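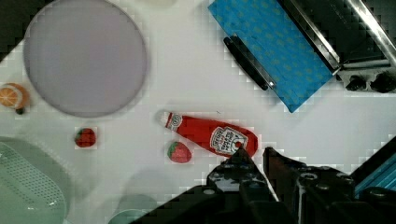 Why does the gripper drop an object after the software has reported a good grasp?
The software looks only at the finger position. If the fingers stop before they are fully closed, it decides that something is between them. It does not know how strongly the object is held, or at which place.

Unit 4. The Varnstead fault
Notes by Asnakech Endale

In August the Varnstead cell made 956 pick attempts. In 19 of them the grasp was reported as good and the object fell during the lift. The log showed no error, so the fault was found late, when we compared the log with the video.

The cause was in two parts. First, the closing threshold was set for the old Guleck fingers and it was not changed when the new fingers were mounted. Second, the grasp check was made only one time, 100 ms after closing. A round object which lies on its side can still turn between the fingertips after this moment.

Correction used in the Teshome version:
Measure the threshold again after every change of fingers.
Repeat the check 500 ms after the lift begins.
If the second check fails, stop the arm and write the event to the log. Do not open the fingers automatically.

Safety rule for the lab: after a stop, press the hold button before you reach onto the table. The arm may still have a motion command waiting.

For next class, read the Grerkero log and mark each place where a second check was needed.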